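Foro Nodico > Aprendizaje por imitación > Recogida de datos

Tema: ¿Cuántas demostraciones por tarea en simulación? (bloques y pieza en U)

tornillo_flojo
2024-02-26
Hola. Estoy montando un conjunto de demostraciones en simulación para entrenar una política de manipulación. Brazo con pinza de dos dedos, mesa blanca, bloques de colores, imagen de una cámara fija y posiciones de las articulaciones. Llevo 80 demostraciones teleoperadas de una sola tarea y la política acierta cuando los cubos salen más o menos donde los puse yo. Si los muevo un poco, la pinza baja al sitio equivocado y ahí se queda.
He leído de todo: que con 300 sobra, que por debajo de 2000 no merece la pena ni entrenar. ¿Qué números manejáis vosotros? Teleopero con un mando de consola, por si influye.

Marisma
Influye mucho. Con mando de consola salen trayectorias a tirones, primero un eje y luego otro, y la red aprende los tirones. Antes de grabar más miraría las que tienes. Dibuja la velocidad del efector y fíjate en los tramos parados. Si hay pausas largas mientras piensas el siguiente movimiento, recórtalas. A mí una política se me quedaba quieta encima de la pieza y era por eso.

Liviu Căpraru
En simulación yo no teleoperaría. Tienes la pose exacta de cada objeto, así que escribes un guion con los puntos de paso, metes ruido en las posiciones iniciales y dejas la máquina generando toda la noche. 2000 episodios no cuestan nada. Los que fallan se descartan solos con la comprobación de éxito.

Marisma
No estoy de acuerdo. El guion siempre hace lo mismo: sube, se coloca encima, baja, cierra. Nunca se desvía y nunca corrige, y luego la política se sale un centímetro del camino y no sabe volver. Prefiero 300 de una persona que 2000 de un guion.

Liviu Căpraru
Eso se arregla metiendo perturbaciones en mitad de la trayectoria y dejando que el guion vuelva a planificar desde ahí. Se graba la acción corregida y no la perturbada. En Clovum lo hicimos así con tareas de apilar y funcionó sin una sola demostración humana.

tornillo_flojo
Lo del guion lo intenté. Para coger cubos, bien. Donde me atasco es en las tareas de contacto, sobre todo con la pieza en U, porque hay que entrar con un dedo en la ranura y empujar desde dentro, y mis puntos de paso chocan con la pared en cuanto la pieza está girada. Con el mando lo saco a la segunda o tercera.

gris_perla
Yo he pasado por las dos cosas. Cuento lo que hago ahora por si sirve.
Para cubos sueltos, guion. Para contacto, teleoperación, pero con ratón 3D, que se nota. Grabo 12 demostraciones por cada configuración inicial, cambio la configuración y vuelta a empezar. No grabo nunca 80 seguidas con lo mismo en el mismo sitio, que me parece que es lo que te ha pasado a ti.
Otra cosa: guardo también los episodios sin objetivo, en los que solo muevo el brazo por la mesa y toco cosas. Van en una carpeta aparte, sin etiqueta de tarea. La etiqueta se la pongo después, según lo que haya quedado hecho al final del tramo.
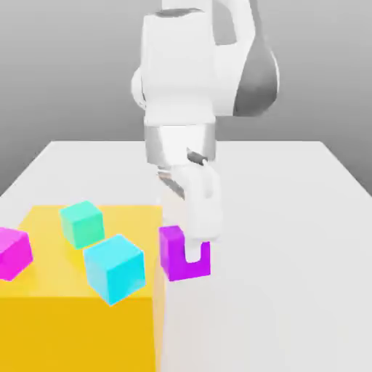

En los episodios con contacto compruebo además que la simulación no se haya vuelto loca. Si la penetración entre dedo y pieza pasa del umbral, el episodio fuera, aunque la tarea haya salido bien. Al principio no lo hacía y la política aprendió a atravesar la pared de la ranura, que en el simulador daba éxito.

Marisma
¿Con qué paso de física grabas? A mí con el paso por defecto me vibraban las piezas al apretar.

gris_perla
Lo bajé a la mitad del que venía y aumenté las iteraciones del resolvedor. Va más lento, pero con teleoperación da igual. Las imágenes las renderizo después a partir de los estados guardados, no mientras grabo.

Liviu Căpraru
Lo de renderizar después es buena idea, así puedes cambiar luces y colores sin repetir nada. Lo de los episodios sin objetivo no lo veo. Etiquetar a posteriori acaba dando un montón de tramos de "el brazo se mueve y no pasa nada", y el conjunto queda desequilibrado.

gris_perla
Los tramos sin cambio en los objetos los quito casi todos. Dejo unos pocos. Si no los filtras, sí, pasa lo que dices.

pop_dev
¿Alguien ha usado Stavside para el etiquetado? En Pop lo estamos mirando y no sé si admite tramos solapados.

Marisma
pop_dev, mejor abre otro hilo. En la versión que tengo yo no los admitía.

tornillo_flojo
Gracias a todos. Voy a hacer guion con perturbaciones para los cubos y teleoperación para la pieza en U, en tandas de 12 y cambiando la configuración en cada una. Liviu, ¿la perturbación la metías en el espacio articular o en el cartesiano?

Liviu Căpraru
Cartesiano, y solo antes del contacto. Si la metes con el dedo ya en la ranura, la pieza sale volando. Te paso el trozo de código por privado esta tarde.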